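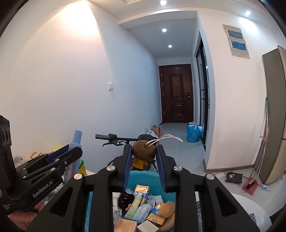 Demonstração de recolha de dados com pinças manuais: vale alguma coisa?

Pergunta

Fui em dezembro a um dia aberto da Brunance e saí de lá com mais dúvidas do que levava. Esperava braços a trabalhar sozinhos. A parte principal foi uma pessoa com uma pinça preta em cada mão, daquelas com dedos com almofadas azuis com nervuras, a mexer num cesto cheio de caixinhas e pacotes, numa casa normal, com corredor e frigorífico. Disseram-nos que 140 tarefas gravadas assim chegam para ensinar o robô a arrumar. Robô a arrumar não vi nenhum.

O meu chefe quer pagar 700 euros por um dia de demonstração na nossa loja. Alguém já passou por isto? O que devo exigir antes de dizer que sim?

Resposta 1 (14 votos)

Peça para ver a máquina a fazer a tarefa com objetos seus, levados por si num saco e que eles nunca tenham visto. Com a pinça na mão de uma pessoa, quem decide onde agarrar é a pessoa. Isso serve para recolher exemplos e não prova nada sobre o que o robô faz depois.

Um cesto misturado até é um teste razoável: um pacote de lenços cede, um tubo roda, uma caixa lisa escorrega. Pergunte quantas tentativas falharam e se contam como falha quando alguém tem de endireitar o objeto a meio. Na visita que fiz à Oltham responderam-me com um vídeo acelerado. Não comprei.

Peça também por escrito quem fica com as gravações feitas na loja. Se apanharem clientes, o problema passa a ser seu.

Resposta 2 (2 votos)

isso é tudo marketing, fui ver o da Calloway e era igual. guarde o dinheiro

Resposta 3 (sem votos)

Discordo em parte da anterior. O Gil-soo Oh, que montou a demonstração da Lider onde estive, explicou logo no início que era só recolha e mostrou o robô noutra sala. Falhou bastante, mas vimos falhar. Pergunte se o dia na loja inclui robô ou só pinças. Se for só pinças, estão vocês a dar-lhes os dados e ainda pagam.

Comentário de quem perguntou, 2024-05-03

Perguntei. Só pinças. Estamos a pensar.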